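My Year as a Very Small Bond Investor

I bought my first bond the way other people buy a gym membership, in a burst of good intentions and without reading much. It was last October, I had a little cash sitting in a checking account earning nothing, and a friend at work kept going on about "fixed income" as if it were a vacation spot. So I opened an account at Rallarden, put in the minimum and felt very grown up for an afternoon.

What I'd bought was a slice of an eight-year note from Enska, the equipment maker. The face value was $100 a unit and I took 20 units, which I know is pocket change to the people who trade this stuff for a living (they wouldn't get out of bed for it!). Still, it was my pocket change, and I started checking the price every morning with my coffee.

Big mistake. Bond prices move, and I somehow hadn't taken that in. By winter my $100 units were quoted at $92, and I spent an entire weekend convinced I'd been robbed. Then I finally sat down with the Oyewole newsletter, a chatty little thing for small savers that I now read cover to cover, and it walked me through the seesaw: when rates go up, older bonds with skimpier coupons get marked down, and when rates drop they get marked up again. If you hold to the end and the company stays solvent, you get your face value back either way. I must have read that page four times.

The other thing I learned is that selling early costs you. Rallarden shows one price to buy and another to sell, and the gap on a small lot like mine was wide enough to eat most of a coupon. I'd have been much happier knowing that before I clicked.

So what would I do differently?

Read the call terms

My Enska note can be paid off early if the company feels like it. They'd do that when borrowing gets cheaper, exactly when I'd least like my money back. It was on page 10 of the offering document, and I'd stopped on page two.

Look at what the company does for a living

I'd picked Enska mostly for the coupon. A lender ought to know where the cash comes from, how lumpy the orders are, and who else is owed money ahead of you. I read the annual report for my second purchase, a shorter note from Drumby, and slept a lot better.

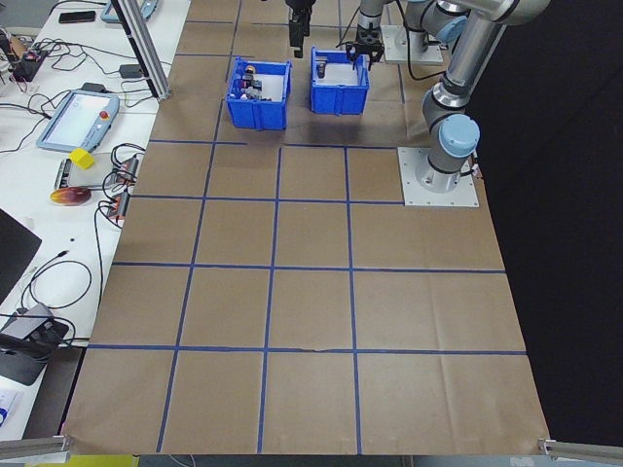

Stagger the dates

Drumby pays me back in two years, Enska in a bit over seven. I'd like something in between, so that a piece comes due every so often and I can reinvest at whatever rate is going. People call this a ladder. Mine has two rungs and a lot of air, but I'm shopping for the third, and this time I'm reading all the way to page 10.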